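**Clidham Robotics Club - minutes of the September meeting**

2019-09-02, held in the upstairs room. Started a few minutes late as the front door was still locked.

Chair: Saranya Thevar
Present: eleven members, two parents
Apologies: three received by email

## 1. Minutes of the last meeting

Agreed, with one change. Item 4 said the arm had been "returned to Kamath". It was the power supply that went back. The arm stayed with us.

## 2. Matters arising

- The replacement power supply has come and works. The old one had a loose pin.
- Door code: changed over the summer. Members who still need the new one should ask Saranya in person, not by text.
- The summer rota was not kept up after the second week. No action, but the autumn rota will go on the wall as well as by email.
- The letter to parents about lifts home is still to be written. Carried over.

## 3. Money

Balance at the end of last month was £962. Since then we have paid £179 for the new power supply, two sets of finger pads and postage. That leaves £783. The invoice for the pads was wrong the first time and has been corrected.

Subs for the autumn term stay as they are. One parent asked if a second child in the same family could pay half. Agreed, from this term.

## 4. The Ikside competition

The Ikside schools and clubs day is in March. We are entering the laundry task again. The rules are out and Saranya went through the changes:

- Each team gets 90 minutes on the floor, including setting up. Last year it was two hours.
- The garments are chosen by the judges and handed over on the day. They may be shirts, tops or trousers, and any of them can have more than one colour.
- The arm must start with the gripper open and clear of the cloth.
- A garment counts if it ends up fully inside the basket. Sleeves hanging over the side do not count.
- Folding is a separate event and needs a separate form.

There was a long discussion about whether to enter the folding event as well. Those in favour said that we have the hardware and the younger members would have something of their own to work on. Those against said we did not finish the main task last year and should do that first. Vote: four for, six against, one abstained. We will enter the main task only.

The entry form needs an adult's signature and a team name. Rustutum was kept as the team name, with no other names put forward.

## 5. Progress on the Rustutum arm

**Gripper.** Both fingers are fitted and open evenly again. The older members had found that one side was lagging, and this was traced to a screw that had worked loose at the base. It has been tightened and marked with paint so that we can see if it moves. The new pads are still in the packet. It was agreed to get a full set of results with the bare fingers before changing anything.

**Picking.** The team ran 60 attempts over the holidays with one garment at a time. Of these, 41 ended with the cloth lifted clear. Most of the failures were of two kinds: the fingers closed above the cloth and caught nothing, or they pinched the surface underneath as well and the arm stopped itself. The second kind happened only on soft surfaces. On the bench top the fingers slide along and come up under the edge.

The judges will not say what surface they plan to use, so we need to practise on both. The plan is to use the grey cushioned seat for half of each session and the bench for the other half. The garment should be dropped on, not laid out, and left as it falls.
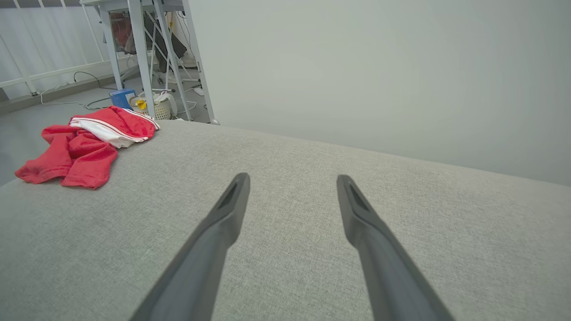
The software side is further behind. The program still looks for the biggest patch of one colour and aims for the middle of it. That is fine for a plain T-shirt, but on anything with a white part it can treat the garment as two things and go for the smaller one. Two ideas were put forward:

1. Join up patches that touch each other before choosing where to aim.
2. Ignore colour and look for folds, picking the highest one.

The first is much less work and will be tried now. The second was liked by several people, and anyone who wants to try it at home is welcome to a copy of the pictures we have saved so far. White cloth on pale grey is going to be hard with either method. Saranya asked for at least one practice run a week with a mostly white garment so that we know how bad it is.

**Speed.** One full pick and drop takes just under a minute. This was thought good enough for now - no one is to raise the arm speed without asking first.

## 6. The room

- Cables are to be unplugged at the end of each session. Coil them if there is time.
- Please do not leave practice clothes behind. Anything still in the room at half-term will go to the charity shop.
- The emergency stop must be in the hand of someone who is watching the arm. It was left on a chair twice in August.

## 7. Any other business

A member asked if the club could visit the Kamath workshop again. Saranya will write to them. Weekday afternoons are likely to be the only choice, so it may have to be in the holidays.

There was a request for a second laptop. Left until we know what the competition travel will cost.

## Actions

| What | Who |
|---|---|
| Send the Ikside entry form | Saranya |
| Letter to parents about lifts | Saranya |
| Write to Kamath about a visit | Saranya |
| Try joining touching patches | Software group |
| 60 more attempts, half on cushion, half on bench | Arm group |
| Weekly run with a white garment | Arm group |
| Autumn rota on the wall | Arm group |

Next meeting: first Monday of next month, same room, same time.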